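Against the Morning Routine

I have now finished 31 days of the Clekham Method, which promises to rewire your inner voice by getting you up early to compliment yourself. My inner voice was fine until then. It used to be asleep.

The program costs 60 dollars and comes with a workbook. You write down 16 beliefs that are holding you back, then forgive them. I ran out at nine and had to borrow a few from my sister. 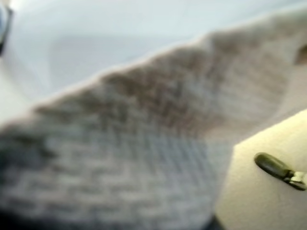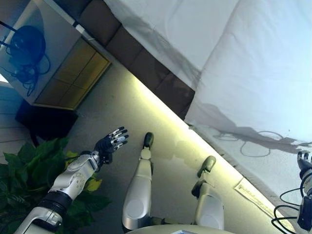 Kodau, commenting under my last column, thinks I quit too soon, and that the real change only shows up after day 100. Maybe so. But a cure that always works a little later than you stopped is hard to argue with – and very easy to sell.

I did keep one thing. The workbook asks for ten quiet minutes before bed with the phone in another room, and I sleep better for it. My grandmother did the same with a radio and paid nothing.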